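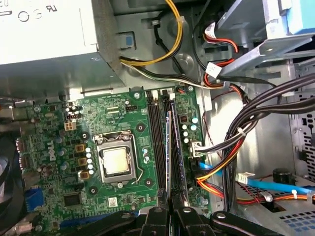 About Amunness

Amunness builds and supports automated teardown cells for computer recyclers and refurbishers. We started in a rented bay in Mirkport with one arm and a pallet of retired office desktops. We now have 12 staff and 47 cells in service.

What we sell

Our main product is the Skoladley cell. It comes with a bench, an arm with a two-finger gripper, a wrist camera, a parts tray and the software to run them. It works on open desktop cases, where it removes memory modules, unplugs data and power cables and lifts processors once the cooler is off. Older office machines such as Dell desktops make up most of the work.

An operator still opens the case and takes off the cooler. Cable bundles vary a lot from one machine to the next, so the cell stops and asks for help if it can't get a clear path to a part.

Buying or leasing

Cells can be bought outright or leased by the month. The lease covers gripper fingers, software updates and an annual service visit. Installation takes one day, and operator training is run on site the next morning.

If you'd like to see how the cell handles your own stock, send us 8 machines. We'll run them in our workshop and return the parts with a written report. There's no charge for the trial, but you pay the freight.

Our library of supported motherboards stands at 252 models. If yours isn't listed, we can usually add it from a sample board.

Service

Spare parts and repairs are handled by Dalsgaard, our service partner, from the same building. The phone is answered from 8 am.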